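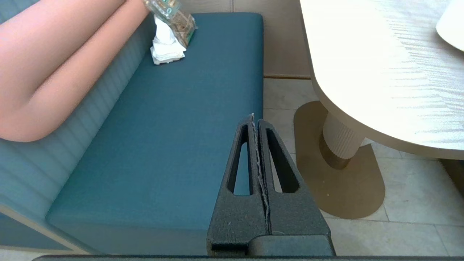 How do I keep loose seat cushions from sliding forward on an upholstered bench?

Put a sheet of open-weave rubber rug gripper between the seat base and the cushion, cut an inch smaller than the cushion all the way around. It costs very little, needs no glue, and you can pull it out when you want to vacuum.

Bench seating and banquettes
Posted May 27, 2025

Long bench in our breakfast nook, slippery cushion, and how many pillows is too many?
Posted by nookandcranny

Hi everybody! We finally have a breakfast nook and I am so happy with it I keep eating crackers in there just to sit down. The bench is the Bakke from Tallero, 53 inches of seat, with one long cushion in a deep teal and a padded back in a lighter blue with those up-and-down channels sewn into it. I also bought a fat salmon pink bolster for the corner and I love the pink against the blue more than I can say.

Three things I could use help with. First, the seat cushion creeps. By the time two people have finished breakfast it has come forward far enough that there's a gap behind it, and the gap eats crumbs (and one earring so far). There's no Velcro under it and no ties. Second, how do you clean those channels? The vacuum brush skips right over the low parts. Third, my sister thinks one bolster looks lonely and I should have a pair, but the nook is narrow and people do have to sit.

The floor is pale tile if that matters to anybody's color opinions, and the wood on the bench is pale too. I'd like to stay away from anything permanent. The bench goes with us if we move.

Roxana Pascu
Oh, I love a channel back! I've been doing slipcovers and bench pads out of my garage in Astwood for years and teal with salmon is one of my favorite pairings, so you'll get no argument from me.

For the creeping, the rug gripper will do a lot. Get the thick, waffly kind, because the thin drawer liner bunches up after a month. Lay it on the bare seat base, smooth it out from the middle, then set the cushion down from above. Don't slide the cushion into place or you'll drag the gripper with it and have a lump right where you sit.

If it still moves after that, go to Velcro, and you can do it without anything permanent. Cut a strip of plain canvas the length of the seat, sew the loop side onto that, and tuck the canvas under the back edge where the seat meets the backrest. The hook side gets hand sewn to the underside of the cushion. Use a curved needle and take small stitches through the cover only. If your cover has a zipper, take it off first and sew it flat on a table, so much easier! When you move, the whole business lifts out.

Now the channels. Forget the wide brush. Use the crevice tool with an old cotton sock over the end, held on with a rubber band, and go top to bottom down each seam. The sock lets it glide and keeps the plastic from scuffing the fabric. Start at the top because everything you knock loose drops down to the seat joint, and then you lift the seat cushion and do the joint last. I do mine every couple of weeks and it takes less time than the dishes.

For spots, look for a cleaning tag before you put any water on it. W means water-based cleaner is fine, S means solvent only, WS is either, and X means vacuum and nothing else. If it's W or WS, dampen a white cloth with a drop of dish soap in warm water and blot. Then blot the entire channel from seam to seam, lightly. If you only wet the spot you can get a ring, but the seam makes a natural stopping place and you'll never see the edge. (I found this out on a client's headboard in Florumthorpe and have been grateful to it ever since.)

As for the bolster, keep the one! At 53 inches, with two people sitting, a second one is going to live on the floor. If your sister really wants company for it, try a small flat lumbar pillow in a cream or a rusty color and put it beside the bolster in the same corner. Do turn the bolster now and then so the same side isn't always squashed against the back.

And please tell us if the earring turns up.

benchwarmer191
rug gripper works. we used leftover from under the hall rug, didn't even measure it. kids still manage to shift it but nothing like before

one pillow is plenty imo

millicent_h
Agree with nearly everything Roxana said, and the sock trick is brilliant, I did our couch with it this afternoon! I'd only add a word about Velcro: the hook side is murder on knitwear, so make sure it's completely covered when the cushion is down. I lost a good sweater last November to a half inch of the stuff poking out.

Another thing you can try for the gap is a pool noodle. Get the skinny kind, trim it to the length of the bench, cover it with a tube of any fabric close to your teal, and push it down behind the seat cushion. It fills the space, and crumbs stay on top where you can get at them. Mine has been in there through two Thanksgivings.

If you flip the seat cushion every month, put a safety pin inside the zipper end of the cover so you remember which side was up last.

nookandcranny
You are all wonderful. Gripper is on the shopping list and I've got a sock with no partner ready to go. The tag was under the seat cushion and it says WS! So was the earring, along with half a cracker.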